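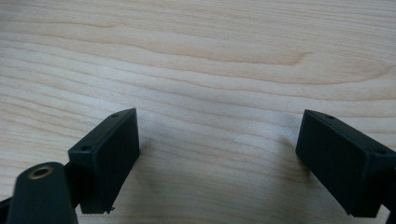
Photograph: Nayara Caldeira. Used with permission.

Chapter 4
The Tabletop: Reading a Wooden Surface

In this chapter you will learn
how the lines on a board are formed when the tree grows and when the log is cut
to name the main grain figures that are met in furniture
to decide the direction of wiping, planing and sanding
to keep a short written record of a table surface

Key words: grain, figure, growth ring, flat-sawn, quarter-sawn, veneer, finish

4.1 Before we touch the table

In the first three chapters we studied the legs, the rails and the joints. Now we come to the part of the table which people really use. They eat on it, write on it, put down the shopping on it, and in the evening they wipe it with whatever cloth is near. A table may have excellent joints, but if the top is treated badly, the owner will say that the table is bad.

The opening photograph of this chapter has a pale blond wooden top, of a tone that can belong to maple or to birch. The color alone does not allow us to decide between these two, and the student should not be ashamed to write "maple or birch" in the notebook. In the workshop we have more means: the weight of the piece, the end grain under a magnifying glass, and sometimes the bill from the timber yard.

Look now at the lines. Most of them go from side to side in soft waves, and in some places they come close together. In the upper middle there is a longer curve, a little darker than the lines near it, which bends up toward the right and becomes narrow. Lower down, the lines are more crowded and slightly more gray. When my students see such a surface for the first time, they usually say "it has a pattern" and go on to the next thing. The purpose of this chapter is that you can say more than this.

4.2 Where the lines come from

A tree in a climate with seasons adds one layer of new wood under the bark in each growing period. The wood made early in the season and the wood made late are different in density, and often in color also. If we cut across the trunk, we see these layers as rings. If we cut along the trunk, we see the same layers as lines.

The form of the lines depends on how the saw passes through the rings.

Flat-sawn boards. The wide face of the board lies more or less along the rings. The lines make arches, long ovals and waves. Where the saw passes at a low angle to a ring, the distance between lines becomes large.

Quarter-sawn boards. The wide face stands across the rings. The lines are nearly straight and parallel, and the board moves less in width when the air becomes humid or dry.

Rotary-cut veneer. The log is turned against a long knife and a thin sheet comes off, as paper from a roll. The lines are broad and wandering, and the figure may be wider than any board from the same log.

A trunk is never a perfect cylinder. It leans, it has branches, it grows faster on one side. For this reason even a carefully cut board has places where the lines bend or gather. Such places are not defects. In pale woods they are easy to miss under a lamp hanging directly above the table, and it helps to lower your head and look along the surface from the side of a window.

4.3 Grain and figure

In daily speech the two words are mixed. In this book we will keep them separate.

Grain is the direction in which the fibers run. It is a practical matter: it tells you how to plane, how to sand and where the wood can split.

Figure is the picture which the eye receives from the rings, the fibers and the way of cutting. A curve like the long one in the opening photograph belongs to the figure. The fibers below it may run in nearly the same direction as their neighbors, although the line seems to turn.

This difference is important in repair work. Amrit Doucette, who taught me furniture repair at the Zavala workshop, made every beginner follow one curved line with sandpaper, and after this follow the general direction of the board. We then wiped both places with a damp cloth and looked at them against the light. The first place had small scratches crossing the fibers wherever the curve had turned away from them. I have used the same exercise since then, always on a waste piece.

4.4 What the direction tells your hands

Wiping. Use a soft cloth, slightly damp, and move it along the grain. Dry the surface after. On a finished top one wipe across the grain does no harm, but grit in the cloth can leave scratches, and these are more visible when they go across.

Sanding. Work along the grain in long, even passes. For an old finish begin with 150 grit, and go to a coarser paper only if this does not cut. On veneer, do not use a machine until you know the thickness of the sheet.

Planing. Look at the edge of the board and find whether the fibers rise or fall. Plane in the direction in which they rise. If the wood tears, stop and turn the board.

Pale woods show dirt in the pores and water rings from metal cans more readily than we wish. They also become yellow with the years, particularly under oil finishes. If a plate or a lamp stands for a long time in one place, the wood under it can keep another tone – this must be written in the record, since a buyer or an owner will ask.

4.5 The surface record

For each table you study in this course, prepare one page. Write the following:

Color, in plain words (pale blond, red-brown, gray-brown)
Wood, if known; if it is not known, the two or three possibilities
General direction of the lines
Any curve, oval or knot, and its position on the top
Places where the lines are crowded or where the tone changes
Scratches, stains, rings and burns
Finish, if known

Stand at the long side of the table and do not change your place while you write, because "upper" and "lower" will change with you. Give 10 minutes to the page. A drawing in pencil is welcome – it need not be beautiful.

In the next section we will prepare three sample boards and compare how they receive oil.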